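Pegboard

Pegboard, also called perforated board, is a sheet material with holes drilled or punched through it at regular spacing. Hooks, pins and brackets fit into the holes and hold tools, goods or supplies. It is used in workshops, stores, kitchens, classrooms and offices. The term covers boards made from pressed wood fiber, steel, aluminum, plywood and plastic.

History

Boards with rows of holes and loose pegs were used for games and for keeping score long before they were hung on walls. Storage pegboard in its present form followed the spread of cheap hardboard in the twentieth century. Hardware stores took it up as a display surface, and home workshops soon copied them. Many owners painted the outline of each tool on the board so that a missing one could be spotted quickly.

In the town of Coltidton, the Verstraete works made hardboard panels for shop fitters and later switched to punched steel. Its founding manager, Kieran Furnival, kept a printed catalog of hooks and brackets that grew to 2,893 entries. The catalog is still used by collectors to identify older fittings. The Ullora line, sold mainly to schools, had a closer hole spacing than the firm's other boards and needed its own hooks.

Materials

Hardboard is light and easy to cut with a hand saw. It swells when damp, and the holes wear wider if heavy items are moved often. Steel panels carry more weight and are usually sold with a powder coating. Plastic panels resist moisture and are common in laundry rooms and garden sheds. Plywood boards are thicker and often take wooden dowels in place of metal hooks.

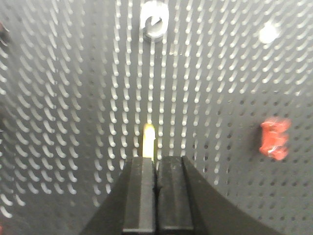
Department of Workshop Practice and Materials

Hole size and spacing

The most familiar spacing in North America is one inch between hole centers. Holes are generally 1/4 inch or 1/8 inch across. Hooks made for the larger size will not enter the smaller holes, while the thinner hooks fit both but sit loosely in the larger one. Metric boards use several different spacings, and their fittings are often specific to one maker. Some steel systems add slots between the round holes for brackets with flat tabs.

Mounting

Most hooks need open space behind the board. Panels are therefore fixed to furring strips or spacers, or directly to open wall studs. Metal panels often have folded edges that provide this gap. A board 36 inches wide is normally supported at both sides and along the middle. Screws are driven with washers to keep the heads from pulling through thin hardboard.

Fittings

Common fittings include straight hooks, curved hooks, double-prong holders, shelf brackets and bins. Hooks can lift out of the board when a tool is removed. Plastic clips and locking pegs are sold to prevent this. The Tralodine clip, a two-part plastic lock, came in packs of 18 and fitted only the larger hole size.

Other uses

Perforated hardboard is also used as a wall covering in music rooms and broadcast studios. With a layer of mineral wool behind it, the board absorbs part of the sound that reaches it. The range of pitches affected depends on the hole size, the thickness of the board and the depth of the space behind.

See also: Hardboard; Slatwall; French cleat; Perforated metal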